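A Saturday with the home-task recording team at Hoekstra

I spent 20 April 2024 with one of the recording teams at Hoekstra, who had opened their home sites to visitors for the day. I run a small sorting department at Prastska, and we have been told to expect more automation over the next few years. I wanted to see the work that comes before the machines arrive, and the people who do it.

The site is a normal apartment, used as a workplace on weekdays. You take your shoes off at the door. Giang Phan, who leads the shift, gave us a short safety talk and then got on with her day, which suited me.

Her operators record household jobs with hand-held grippers, and the recordings go to Geltia, where they are used to train robot arms. On the morning list was cutlery: chopsticks, spoons and ladles, in and out of holders at the dining table next to the kitchen.

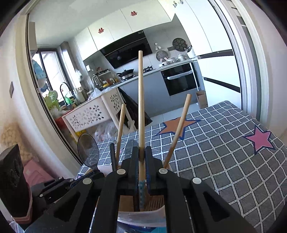 Giang came to this job from a packing line. When her old plant put in automatic case packers, the line went from 20 people to 3, and she was one of those who left. She told me this without any bitterness. The pay at Hoekstra is a little better and the shifts are shorter, but the work is harder on the wrists. Operators change tasks every hour and are supposed to put the grippers down for ten minutes in between. On the day I was there, they did.

I asked what a good operator looks like. Slow, she said. New people move at the speed of their own hands, and those recordings get sent back. It takes most of them two weeks to stop rushing.

Targets are set by the week. The team's target is 1,000 accepted recordings, and the week before my visit they had reached 1,291. The board with these numbers hangs in the hallway, where the operators pass it on the way to lunch. Two of them told me they would like it moved. I would too, in their place.

Kobe Dierckx checks the recordings in the back bedroom, on two screens. He used to do the same job the operators do, and he thinks that matters. A reviewer who has never held a gripper rejects too much, in his opinion. His own job is changing as well. Software now makes the first pass and flags the ones it doubts, and he only watches those - so he sees nothing but problem cases all day. He finds that more tiring than the old way, when most of what he watched was fine. He has asked for a few good ones to be mixed back in.

Visitors could have a try after the break. Picking a thin stick up off a flat surface is much harder than I expected. I dropped mine four times, and my forearm ached by the end. 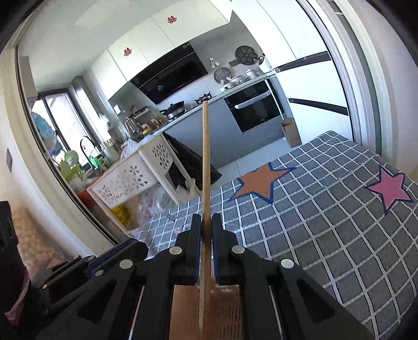
What the operators said

I had lunch with the shift and asked the question everyone asks, whether it bothers them to be teaching a machine to do things people are paid to do. The answers varied. One man had cleaned hotel rooms for years and said the machine could have that job. A younger woman said she tried not to think past the end of her contract, which runs to the end of May. Giang said she would rather be on this side of it a second time around.

There was more interest in practical matters. The grippers come in one size, and people with small hands have trouble with them. A lighter model has been promised. Chairs were also mentioned - the table work can be done sitting down, but the chairs are too low for it.

In the afternoon we went back to the table and talked about the mixed task, spoons and chopsticks together. Kobe says it has the highest rejection rate of anything on the list, mostly from handles that get bumped while someone is reaching for something else.
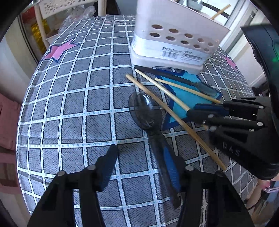
Chopsticks and spoons on the table, with the cutlery holder behind them.

I left at four. For my own department I took away two notes: ask early who will do the checking once the software does the first pass, and get the chairs right before anything else is installed. Mandmont is holding a similar day at its warehouse in May, and I have put my name down for it.

Recent visits
Prastska: the new sorting hall, one year on
Night shift at a bottling plant
Mandmont open day: what to bring and how to sign up
Two hours in a hospital laundry
Notes from a small tool fair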